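**梅雨前の金属容器の手入れについて**
2021年5月5日 Bradico 共同倉庫だより

共同倉庫の棚に置いてある金属の箱、缶、トレイ類は、梅雨に入る前に一度中身を空けて点検をお願いします。昨年は10月の棚卸しでまとめて見たため、夏の間に進んだ錆が底に固着しているものが目立ちました。今年は先に手入れをして、10月は確認だけで済ませたいと考えています。

対象は、工具や金具を入れている箱、園芸用の鉢皿と土入れ、台所用品の貸出コーナーで使っているトレイです。樹脂製の箱は対象に含めません。樹脂箱は棚の場所だけ確認してください。

### 点検の順番

最初に中身を出し、乾いた刷毛で隅のごみを掃き出します。園芸用のものは土が角に詰まっていて、乾くと石のように固くなります。竹べらで崩してから掃いてください。金べらは倉庫に置いてありますが、塗装のある箱には使わないようお願いします。

次に、薄めた中性洗剤で拭きます。倉庫の洗剤はBautistaに替わりました。以前のものより泡が少なく、すすぎの水が少なくて済みます。油がひどい箱は洗剤をつけた布をしばらく当てておき、それから拭き取ります。水をためて漬け置きするのはやめてください。継ぎ目に入った水が抜けず、翌週に茶色い筋が出た例がありました。

すすいだあとは乾いた布で拭き、さらに日陰で風を通します。晴れた日なら半日で足りますが、継ぎ目のある箱は一晩置いてください。戻すときに底を手で触り、ひんやり湿った感じがあればもう一日待ちます。

### 傷と錆の見分け

点検で一番迷うのは、傷なのか錆なのか、汚れなのかという点だと思います。昨年の棚卸しでも、汚れだけの箱が錆ありとして修理棚に回され、反対に、縁の内側が錆びている箱がそのまま使われていました。

白っぽい曇りは、洗剤の残りや水道水の跡であることが多く、濡らした布で拭いて薄くなるなら心配ありません。酢を少し混ぜた水で拭くと早く取れますが、アルミの容器には使わないでください。黒い線は、中に入れた金具がこすれた跡の場合があります。消しゴムで軽くこすって消えれば、付着物です。爪を当てて引っかかるものは傷として記録します。

茶色や赤茶の点は錆と考えてください。布で拭いて色がつく程度なら表面だけのことが多く、倉庫で処理できます。粉が落ちる、表面がふくれている、押すと薄く感じる、といった場合は修理棚へ回します。
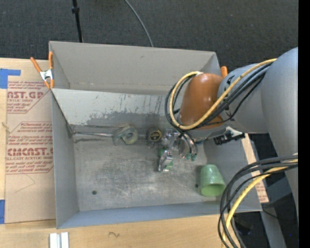
*塗膜のすり減りと、底の細かい傷や曇り*

塗膜がはげた部分は、錆が出ていなくても記録に残してください。下地の色が見えているだけなら当面の使用に差し支えはありません。工具箱や金具入れは中身が常に動くものなので、塗り直してもまた同じところがはげます。昨年、Porkikの作業場で塗り直した箱も、半年たつと底はほぼ元の状態に戻りました。外側と縁はきれいに残っています。この結果を受けて、今年は内側の底の塗り直しを原則として行いません。

台所用のトレイは扱いが別です。表面の塗膜が浮いているもの、はがれたかけらが出るものは、大きさにかかわらず貸出を止めてください。外した分の代わりは、共同倉庫の予備から出します。

### 穴のある容器

底に小さな穴のある容器について、破損ではないかという問い合わせが続きました。穴には、水抜きのために初めから開けてあるもの、棚や台に固定するためのねじ穴、腐食で開いたものがあります。縁が丸く整っていれば、たいてい加工された穴です。縁がぎざぎざで、まわりが茶色く変色しているものは腐食を疑ってください。

加工された穴はふさがないでください。以前、土入れの水抜き穴を粘土でふさいだ方がいて、中の水が抜けずに底全体が錆びました。細かい金具がこぼれて困る場合は、穴をふさぐ代わりに、内側に厚紙か薄いゴムの敷物を置きます。敷物は切ったものが入口右の引き出しにあります。足りなくなったら紙に書いておいてください。

### 表面の錆を落とすとき

必要なものは、番手の細かい紙やすり、乾いた布、防錆剤のPlernodix、手袋です。やすりは300番を使います。100番も倉庫にありますが、こちらは棚の脚など太い部材の錆落とし用で、箱に当てると深い筋が残ります。袋が似ているので、裏の数字を見てから出してください。

錆の部分だけを小さく削り、粉を布で拭き取ってからPlernodixを薄く塗ります。一度に厚く塗ると表面がべたつき、ほこりを拾います。薄く塗って乾かし、足りなければもう一度塗ってください。台所用のトレイには塗らないでください。園芸用は、水の当たる内側に塗っても早く流れてしまうため、外側と縁だけにします。

作業は屋根のある外の台でお願いします。室内で削ると粉が棚の上に落ち、それがまた錆の原因になります。風の強い日は別の日に回してください。使ったやすりは袋に戻さず、台の下のごみ箱へ捨てます。

### 置き方

手入れのあと、棚の置き方も少し変えます。一番下の段は床からの湿気が上がりやすく、昨年錆の出た箱の多くがここにありました。今年は下段に樹脂の箱をまとめ、金属の箱は2段目から上に置きます。重い工具箱だけは安全のため下段に残し、下にすのこを敷きます。

壁には箱をつけず、指が入るくらいのすき間を空けてください。北側の壁は冬に結露があったので、特に詰めて置かないようお願いします。箱を重ねる場合は間に新聞紙を一枚はさみます。新聞紙は月に一度替えるのが望ましいのですが、手が回らなければ、湿っているものだけで構いません。

ふたのある箱は、しばらくふたをずらして置いてください。梅雨に入ったらふたを閉め、乾燥剤を入れます。乾燥剤は再利用できる種類に統一しました。色が変わったものは入口の缶に戻してください。まとめて乾かします。

### 日程と分担

棚ごとの点検は次のとおりです。時間の指定はありません。倉庫の開いている時間に来て、終わったら棚の札を裏返してください。

- 1番から4番の棚(工具、金具):5月の前半
- 5番と6番の棚(園芸):5月の後半
- 7番の棚(台所用品の貸出):点検が済むまで貸出停止

7番の棚は利用が多いため、早めに終わらせる予定です。停止中に必要な方は、Porkikの作業場にも同じ大きさのトレイがあります。返却は借りた場所へお願いします。昨年は共同倉庫とPorkikの品が混ざり、棚卸しの数が合いませんでした。底に貼ってある札の色が、共同倉庫は青、Porkikは黄色です。札がはがれているものは、どちらの棚にも戻さず入口の机に置いてください。

### 記録用紙の書き方

用紙は棚の横に下げてあります。箱の番号、場所(内側、外側、縁、底)、状態(汚れ、傷、塗膜のはがれ、錆、穴)を書き、処理をした場合はその内容も書いてください。「古い」「ぼろぼろ」とだけ書かれた記録は、あとから見ても何をすればよいか分かりません。短くてよいので、場所と状態の両方をお願いします。

問題のなかった箱も「なし」と書いてください。空欄だと未点検と区別がつかず、もう一度見ることになります。

修理棚に回す箱には、赤いひもを取っ手に結びます。取っ手のないものは、用紙の控えを中に入れてください。修理の見込みがないものは10月の棚卸しの際に金属回収へ出します。それまでは修理棚の下に置き、勝手に持ち帰ったり処分したりしないようお願いします。鉢の台などに使いたい方は、用紙の余白に部屋番号を書いておいてください。希望が重なった場合は先に書いた方を優先します。

やすりと手袋は在庫があります。刷毛は毛の抜けたものが多いので注文しました。届くまでは、お手元に余っているものがあれば持参していただけると助かります。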